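How to keep toothbrushes and toothpaste in one open box without making a mess?

Posted in: Home and Storage
Jelle Van Beek

In our bathroom there is no cabinet and the sink has no edge where you can put things. So I keep everything for the teeth in a white cardboard box without lid, and I carry it to the bathroom and back.
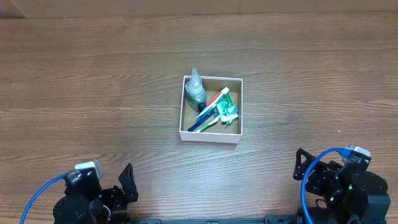
Nele Goossens asked under my first message if the brushes touch each other in the box, and whether I let them dry before they go in. Yes, they touch, and no, I never thought about the drying. We are three persons at home, each with a toothbrush in another color, so we don't mix them up. There is also one tube of toothpaste and one clear bottle with a pointed tip.

My problems are these. The brushes slide when I carry the box, and the heads end up against the toothpaste or against another head. Also I am afraid that the cardboard becomes soft after some time. I already changed the box once, in January, because the bottom had a brown ring from the bottle. I would like to keep a box, because it is light and I can put it on a shelf when we don't need it. I don't want to drill in the wall, the apartment is rented. What would you do?

Sanne Van den Broek

I had the same kind of box for two years and I can tell you what worked for me.

First, the brushes should not lie flat. Take a drinking glass or an empty jar which is not too tall, and put it in one corner of the box. The brushes stand in it with the heads up and the air can come to them. If the box is shallow the glass will feel a little unstable, so I fixed mine to the bottom with a piece of double tape. For three brushes a wide glass is better than a narrow one, otherwise the heads lean together again.

Second, the bottom. I cut a piece from a plastic folder, the type for school papers, and laid it inside. It took me maybe five minutes. Once a week I take it out, wash it with warm water and dish soap and dry it with a towel. You can also use a small plate, but then it becomes heavy to carry.

Third, the toothpaste. Squeeze the tube from the end and fold the empty part, and close it with a clothespin. Then it needs less room and it can stand against the wall of the box with the cap down. Please wipe the cap before it goes back. In my box most of the dirt came from there and very little from the brushes.

For the bottle I would just dry the bottom before you put it in. Bottles leave rings on everything - also on my wooden table, and that one I could not repair.

Ward Smits

Just buy a plastic one. I paid 2 euros for mine at the market and it has holes in the bottom. Cardboard and water is always a bad idea.

Jasper Willems

I agree with Ward about the plastic, but if Jelle likes the cardboard it is possible to keep it longer. I covered one on the inside with clear sticky foil for books, the bottom first and then the four walls, with a small overlap in the corners. The corners are the difficult part and mine have some wrinkles. It is not beautiful but water stays on top and I can wipe it.

About the drying: shake the brush well above the sink, then leave it standing in a glass while you eat breakfast or get dressed. When I put it in the box later it is almost dry. Do not cover the box with a lid or a towel while the brushes are still wet, they start to smell.

One more thing, I would keep the bottle outside of the box if you have another place. Then there is enough room for the glass of Sanne.

Jelle Van Beek

Thank you all. I put a low jar in the corner and a piece of plastic folder under it, and the brushes are standing now. The foil I will try with the next box. Sanne, do you remember which tape you used? Mine lets go already after one evening.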